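Rosumel: desktop teardown clips, README

Hi! This is the data our robotics club collected for the Rosumel project, and this file is me trying to write down everything I'd want to know if I downloaded it cold. I'm Dorothy Goodall, I looked after the recordings and the labels, and if something in here is wrong it's probably my fault. Last edited 9th October.

What's in it

3203 short clips of a gripper working inside old desktop computers. Each clip is one attempt at one small job: pull a cable, seat a cable, open a latch, lift a part out. We started in May with almost 2000 clips we thought were good, then threw a bunch away when we found the clock on the logging laptop had been drifting, and recorded the rest over the summer with the fix in.

Every clip has:

- wrist camera video
- joint positions and gripper opening, logged at the same rate as the video
- a one-line instruction, typed by whoever was driving
- a result: done, partial, or failed

Please don't filter out the failed ones without looking at them first. Some of the best recoveries are in clips that ended up marked failed because the driver ran out of time.

How the folders work

There are 8 folders, one per computer. Seven are named after whatever the person who brought in the machine wanted to call it, so you get things like Hostum and Skivuro, and I gave up trying to fix that. The last one is called Erdős, and yes, the accent is in the folder name. If your unzip tool turns it into garbage, rename it to erdos and change the matching line in the index file. Sorry!

Erdős is our test machine. Don't train on it if you want your numbers to line up with ours.

Labels

Instructions are free text and I left them mostly alone. People say "plug," "connector" and "the end of the cable" for the same thing. I fixed spelling only where it changed the meaning (we had a "SATA" that came out as "sauna" more than once).

Part names are a separate column and those I did clean up. The ones you'll run into most:

- sata_data: the thin flat cable, any color
- sata_power: the white connector with the power wires going in
- ram_slot: the slot itself, whether or not there's a stick in it
- cpu_socket: same idea, socket only
- drive_latch: the plastic tab on a drive bay
- bundle: any group of wires tied together. We don't label the single wires inside one

What the camera sees

The wrist view gets crowded fast. Cable bundles run right across the board, and a data cable can loop down in front of the drive bay you're trying to reach. The fingers are along the bottom of the picture, so if you crop, crop from the top.

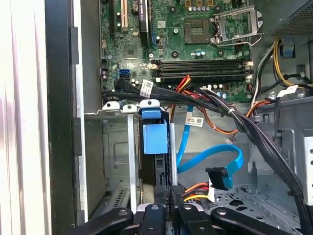

Known problems

- Barcode labels on the cables are sometimes readable. We decided that was fine, but blur them if your project has rules about it.
- 6 clips in Hostum have no joint log. They're listed in missing.txt.
- Glare off the power supply can wash out the top corner. We moved the lamp partway through, so the later clips are better — not perfect.
- Left and right in the instructions mean the driver's left and right, and the drivers didn't all sit on the same side of the bench. I'd treat those words as noise.

Using it

Free for class projects, clubs and research. Tell us if you make something with it, we'd love to see! Bug reports go in the issues tab, and please include the clip number.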